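Sikder Boards > Home & Garage > Wood Finishing

Topic: Oil vs. poly on a light desk top, round 2

sawdustmaggie
Okay, so I finally stripped the old desk and I'm down to bare pale wood with nice straight grain and I do NOT want to wreck it. Last time I brushed on oil-based poly and the whole thing went the color of weak tea within a year. My sister says I should just wipe on Danish oil and quit worrying. My brother-in-law says oil is for people who don't drink coffee. I drink a lot of coffee!

The look I'm after is the pale tan you get in office furniture, where you can still see the fine lines running side to side but it doesn't look yellow or plasticky. Same sort of tone as this:
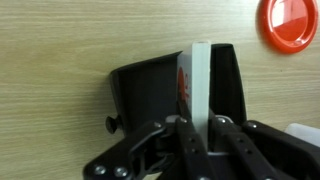
kallbridge_dad
Water-based poly and stop there. I did both of my kids' desks with it in May and they're still the same color. Oil is going to darken that wood no matter what the can says, and then you'll be on here next year asking how to strip it again.

sawdustmaggie
Ha, fair. But doesn't water-based feel kind of like a lunch tray? That's my one hang-up. I like being able to feel the grain under my arm.

Debashish Munshi
It only feels that way if you put on too much. Thin coats, and rub it back between coats with something really fine. I use the gray pads.

kallbridge_dad
Three coats, though. I've seen people stop at one and then complain about rings.

furar_fan
Going to disagree with both of you. Hardwax oil. I've had it on my kitchen table for six years with two teenagers. When it gets a scratch I rub a little more on that spot and move on with my life. Try that with poly and you get a shiny patch you can see from the driveway.

kallbridge_dad
And how yellow is the table?

furar_fan
It's a little warmer than it was. I'd call it honey.

kallbridge_dad
So, yellow.

furar_fan
HONEY.

sawdustmaggie
You two, please. I did go out and get a sample tin of the white-tinted hardwax and tried it on the underside – it kept the color really well, but it took forever to stop feeling tacky. Maybe I put it on too heavy? I sanded to 4000 because I had the pads lying around and figured smoother had to be better.

Debashish Munshi
There's your problem. 4000 is way too smooth for oil, it has nothing to hold on to. Go back to 150 or so and try another patch.

sawdustmaggie
Oh for crying out loud. Okay, back to 150 it is. The edges are my other question, because the front edge is where my forearms go and the right side is where everything gets dragged on and off all day long.
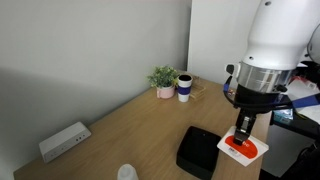 I'm thinking an extra coat along the edges and just the normal amount across the middle. On the last desk the edges wore through way before the top did, and I'd love to skip that part.

furar_fan
Extra coat is fine, just wipe it off well. And round the edge over a bit first, finish always goes thin on a sharp corner.

kallbridge_dad
Okay, that one I agree with.

sawdustmaggie
Mark the calendar! I'll do one patch of each underneath and set a coffee mug on both overnight. Will post how they look next weekend if it ever quits raining – the garage is too damp for anything right now.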